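From: Lwazi Adams
To: small-arms list
Date: Saturday, October 20, 2018
Subject: Re: Bondeo gripper kit, worth the money for light bench work?

Lesego Zulu wrote:

> Has anyone on the list had the Bondeo two-finger kit on an arm for more
> than a week or two? We are looking at it for a returns bench. The goods
> are household things, mostly flat: picture frames, trays, wall clocks,
> small mirrors. They come in scuffed or with a part missing, and somebody
> has to turn them, look them over and push them to the right side of the
> table. The seller says the wrist camera is good enough to do the looking
> over as well. I would like to hear from someone who is not the seller.
>
> Also, is it true that the fingers can't be swapped without sending the
> whole thing back? And does it need the Tistska controller, or will it
> run from anything?
>
> Lesego

Lesego,

We have had one since May, on the Ndlovu arm, so I can answer most of this. We paid full price for it and I have no tie to Bondeo apart from having been on their support line more often than I wanted.

Short version: the gripper is good, the camera is fair, the manual is poor. I would buy it again for flat goods. I would not buy it for the inspection work, at least not with the camera that comes in the box.

What comes in the kit

You get the gripper body with two black fingers already fitted, the wrist camera on its bracket, one cable for both, a mounting plate and a bag of screws. Ours had two screws short. They mailed them, but it took nine days. There is no power supply. The mounting plate fits the Ndlovu wrist directly. For the older Skunen arms you need an adapter, sold separately.

Fingers

You can swap them yourself. I don't know where the story about sending it back comes from, unless it was true of the earlier model. Each finger is held by screws from the side. Take the cable off first and mark which finger came from which side, or you will spend an evening wondering why they don't meet.

Closed, they come together neatly at the tips. That matters to us more than grip strength does, as we do a lot of pushing and nudging with the fingers shut. The tips are squared off with a small bevel. On a thin tray they will slide under the edge if you come in low and slow. On a thick frame they just push, and you have to open up and take it by the side.

The widest opening on ours is 50 mm. A thick wooden frame standing on edge is fine. Anything bulky is out.

Controller

It does not need the Tistska controller. We ran it from a plain laptop for the first month. The Tistska box gives you the force limit in software, and we went over to it after we cracked the glass on a mirror. If you are handling glass, plan on buying it. If it is all wood and plastic, I would wait and see.

Reliability

I kept a log for one stretch of work, 262 picks in all, same arm, same fingers, mixed flat goods. Of those, 28 needed a second try and the rest went the first time. Nearly all of the second tries were on shiny trays, where the camera loses the edge against the table. Matte things are much easier. I did not log the pushing moves, so don't read those numbers as covering them.

The fingers pick up dust and small scratches. I have not seen it make any difference. Wipe them when you wipe the camera.

The camera

This is the part to think hard about. It is a small fixed-focus unit and it looks down past the fingers, so the closed tips are always in view. For finding an edge and lining up on it, that is what you want. For reading anything, it is weak. One shot from our bench shows both sides of it, with a square wall clock lying face up on the white table and the gripper closed just short of the frame.

The light wood stands out well enough against the white, and even the pale mark partway along the lower edge of the frame comes through. Our people would want to catch a mark like that, so full credit there. Now look at the dial. Those are big, bold black numerals on flat gray, about as easy as print gets, and they are still soft. The hands are soft too. I would not want to ask software to tell me whether a printed face was clean from a picture like that one.
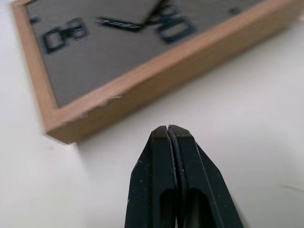 What I would ask the seller

Ask for the firmware version on the camera. Ours shipped with an old one and the exposure jumped every time the arm moved. The update fixed it.

Ask what close working distance they stand behind, in writing. Their sheet gave one figure and support gave me another.

Ask for the spare finger set to be included. They charge for it if you don't bring it up. They added ours for nothing after one email.

Ask about returns. We had 30 days from delivery, which was enough to find the screw problem and the firmware problem but not enough to know about wear.

Table surface

You didn't ask, but plain white has worked best for us. We tried a dark rubber mat first. It held things still, but dark frames disappeared on it, and the fingers dragged when they came in low. With a smooth top the goods slide when pushed, so keep the speed down for the last bit of travel.

If you do want the looking over done by machine, I would put a second, better camera on a post over the table and leave the wrist one for lining up. We have that half built. I can send the bracket drawing once the holes are in the right place.

Lwazi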